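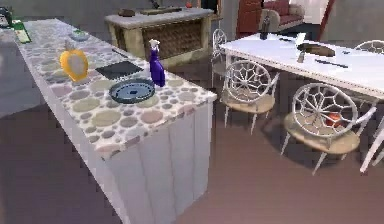

Segmentation first, then the planner question further down. Pulled the Dekell branch last night and reran the kitchen start pose with the new texture randomizer on. Labels are mostly fine. Where it falls over is the island: the countertop has that overlapping circles pattern now, and the plane fitter is happy but the instance head keeps proposing little round objects in the pattern. The plate up at the near corner gets merged with a couple of the circles next to it, so the mask is fat on one side and the grasp sampler puts candidates on bare counter. Purple bottle, no trouble at all. Black tray, no trouble. So I think it's size + outline, anything round and low. Haven't tested the teal bowl properly yet, it's further back and I ran out of evening.

Workaround for now: set min_height_above_plane to 12 mm in the perception yaml. Kills the false ones. Also kills thin cutlery, so don't merge that to main please.

On Jan 18 at 23:40, Ans Dijkstra wrote:
> Can someone confirm whether the Salian planner still refuses
> doorways after the costmap change? I get "no valid base path"
> on 19 of my seeds and all of them have a door in the route.
> Without doors it's fine. Inflation radius is at the default,
> I have not touched it.
>
> Also is the door leaf supposed to be in the static layer or the
> dynamic one? The Rurnivby docs say static, the code says
> otherwise.
>
> Ans

Ans - yes, confirmed, same error here. Two things going on I think.

1. Door leaf. Code is right, docs are wrong. It was moved to the dynamic layer in January and noone updated the page. But the static map export still bakes the leaf in at whatever angle it had at spawn, so you get it twice. If the spawn angle and the current angle differ you end up with two doors in the costmap and hardly any gap.

2. Floor. This one took me ages. The traversability layer compares material ids between neighboring cells and adds a step cost when they change. Fine for real steps. Not fine for a flat seam.
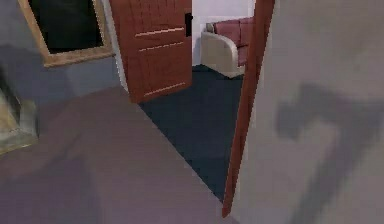 With carpet on one side and hard floor on the other, the whole diagonal where they meet gets the step cost, and it goes right across the opening. Add the doubled leaf and the search just gives up at 3,000 expansions. I set the material cost to zero and dumped the static leaf, and got a path on the first try. Only did that on one seed so don't quote me.

Proper fix is to use the height difference and ignore the material id. Patch is half written, it's in my fork under seam-cost. Tests don't pass yet, the Vallach scenes have a threshold strip that IS a step and I now treat it as flat, so that needs a number from somebody who knows what the base can climb. Anyone?

Ans, could you rerun your 19 with these and send me the logs:

costmap.material_step_cost: 0.0
export.bake_articulated: false

Leave inflation alone for now. One change at a time or we'll never sort it out.

Unrelated, the self filter is still masking the arm but not its shadow, and the depth-from-rgb net reads a hard shadow on a pale surface as an edge. Opened a ticket, low priority unless you're using that net for base nav. In which case, don't.

Back online after 18:00, will look at the bowl then.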